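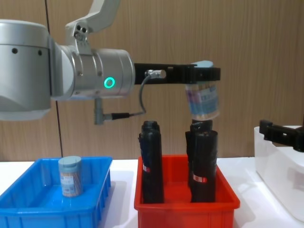 Home | Features | Standards | Cell Design | Archive | Subscribe

Print this article | E-mail this article

Writing the Rules for Two Arms and One Table

Most written procedures for small sorting cells were drafted for one arm behind a fence. Two arms sharing a tabletop, with open bins between them and a person loading by hand, fit those procedures badly. The usual result is a binder that describes a cell the plant does not own.

Hultano, which sorts returned household containers for several retailers, spent last year rewriting its binder. The new practice document runs 32 pages and replaced one of 117. Fermín Sosa, who led the work, says most of the cut material concerned guarding that had been removed years earlier.

The document starts with space. Each bin on the table has one owner arm at any moment, and ownership is held by the controller, never inferred from position. An arm may wait near the rim of a bin it does not own. It may not cross the rim plane until ownership passes. Waiting poses are taught, named and listed, and an arm that stops anywhere else during a handover raises a fault.

The second section covers release height. A gripped item must clear the tallest object already standing in the destination bin during all lateral travel. Sosa's team first wrote this as a fixed height above the tabletop. It worked with flat trays and failed with upright goods, which often stand taller than the bin wall. The current rule takes its reference from the contents, measured before each approach.

"The bin is a bad ruler," Sosa says. "People measure to the rim since the rim is on the drawing."

A tilted item gets its own clause. Parallel fingers closing near the top of a container will let it swing, and the lowest corner then sits below the height the program assumes. Hultano adds a tilt allowance to the item length. If the allowance cannot be met, the arm returns the item to its source bin and flags it for hand sorting.

Cables receive a full page. Gripper leads must keep a service loop through the whole wrist rotation, with the connector seated and the loop clear of the fingers. The check is done at the slowest jog speed, at both ends of travel, after any tool change.

Status lights are treated with some caution. The document defines what each color means at that site and requires the same definition on every cell, whatever the arm maker's default. It also states that no light is evidence of a safe state. Access to the table requires a confirmed stop at the controller.

Albertina Bastos, an assessor at Peixoto, reviewed the draft in July. She objected to 6 clauses, mostly on wording. "Should" appeared where the authors meant "shall," and two stop conditions named no responsible role. Both were fixed. A third objection, on how often to repeat contact-force measurements, was settled only in part. Bastos wanted the test repeated after every change of finger. Hultano repeats it when finger geometry or grip force changes, and logs the rest.

The log now holds 617 entries. Jirkier, a smaller operator using the same table layout, has adopted the space and release sections and left out the page on cables, pending its own trials. A revised edition is due in April 2026.

Print this article | E-mail this article

Previous | Next | Back to Features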